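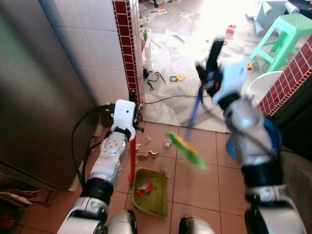 Figure 1. Sweeping on the kitchen-side tile. Left arm holds the dustpan handle, right arm holds the broom. Paper scraps are the test debris.

4.2 Two-handed sweeping

Setup. The build is the one from Section 3, two arms on the Pralwood base, no changes to the frame. Both grippers are the white box housings we printed at home, second version, cables run outside along the arm. We tried running them inside in February and gave up, the wrist turn kept pinching them. Outside is ugly but you can swap a cable fast.

Site is the tiled part of the house next to the doorway. Not cleared or staged beyond the scraps. Stuff on the floor past the door was left where it was, that includes toys and stools. The planner (Clirneo, stock settings) only gets the tiled area as workspace and treats everything past the threshold as off limits.

Tools are ordinary household ones, no adapters glued on. Debris is torn paper, mixed colors, dropped by hand from waist height before each run. We did not sort it by size. Paper was picked becuase it is cheap and slides on tile, and it also curls, so the bristles ride over it some of the time.

Task. One arm keeps the pan down and steady, the other one pulls debris toward the open edge. A run ends when the operator calls it or at 3000 control steps. Total of 50 runs, done by 2 operators over the same teleop rig. Soledad Segura did the first half and wrote the start checklist, which is in the appendix.

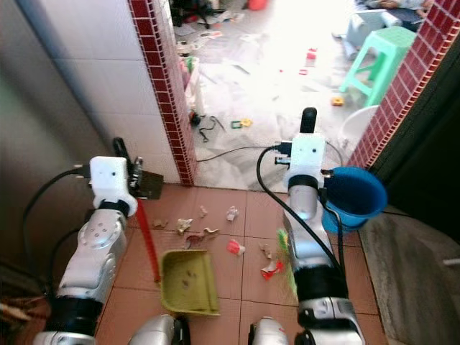

Grip on the long handles was the hard part. A handle is thin and round, the fingers are flat, so any push at the bristle end twists it in the grip. Holding near the top gives more reach but more twist. Holding low is stiffer, and then the forearm gets in the way of the head camera. We ended up letting the operator choose and logging the grip height, see the Skonis logs. No fixed rule came out of it.

Grout lines matter more than expected. The pan edge catches on them when it is dragged, and small scraps sit in them. For 8 of the runs we turned the pan so its edge ran along a line. Operators liked it better. Not enough runs to say more then that.

Force. There is no force sensing at the wrist. Contact with the floor is judged from motor current on the last joint, filtered, threshold set by hand. On tile this is OK. On the bare concrete strip at the side the current is noisier and the threshold has to go up, so those runs are kept apart in the table and not averaged in.

Failures, in no order. Handle twists and the broom head lands on its side. Pan tips when the holding arm sags, mostly late in a session with the motors warm. Cable from the gripper housing snags on the handle, fixed on the Mateos side with a longer loop and a tie. Scrap pushed over the threshold, counted as lost. Emptying the pan is not part of the task and was done by a person between runs.

Timing is not reported here. Link to the rig dropped frames on the Monday session and the clocks on the two arms drifted, so step counts are good but seconds are not. Step counts per run are in Table 3.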